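Workshop notebook, Fastirthorpe – May

Chair seats, beeswax and oil finish, second attempt.

Started at 8.30. The first batch of finish from last week had gone grainy in the tin, so I melted it down again in the water bath and added more oil. New mix is 800 g Danzer linseed oil to 302 g wax. It set softer and spreads with a rag without dragging. Kept the old label on the tin with the ratio crossed out, please don't use the old figures.

Test pieces are ash offcuts from the Hotitow chairs, sanded to the same grit as the seats. I put three coats on each, wiped back after 19 minutes. At ten minutes the surface was still greasy and the rag just moved it about. Past half an hour it grabs and leaves streaks, worst across the end grain.

The Jovura oil went on the same offcuts, other face. Darker straight away and it smells stronger. I prefer the Danzer on ash but the Jovura might suit the oak stools. Haven't tried it on oak yet.

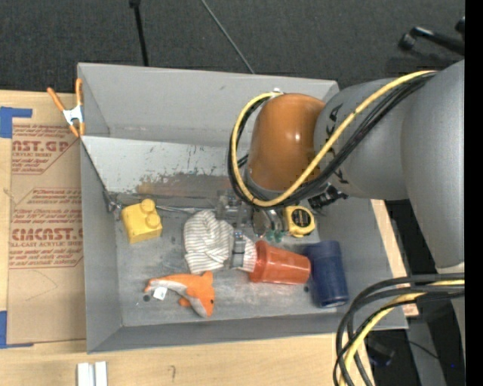
Grey bin, from above. Scuffs and scratches on the floor of it.

Oily rags: laid flat on the rail outside, not bunched up, and not in the waste bag. There was a balled-up one behind the grinder this morning and it was warm. Bucket with a lid is now by the back door – fill it with water before you start, and take it out at night.

One seat has a dent near the front edge that I missed before finishing. Tried a damp cloth and the iron through the first coat and it came up most of the way. The patch is a shade paler. Will sand that corner and do it again with the rest.

To do: order more wax, find the small scales, cut oak samples for the Jovura. Leave the ash pieces on the top shelf until they stop marking a clean cloth. Stopped at 4.15.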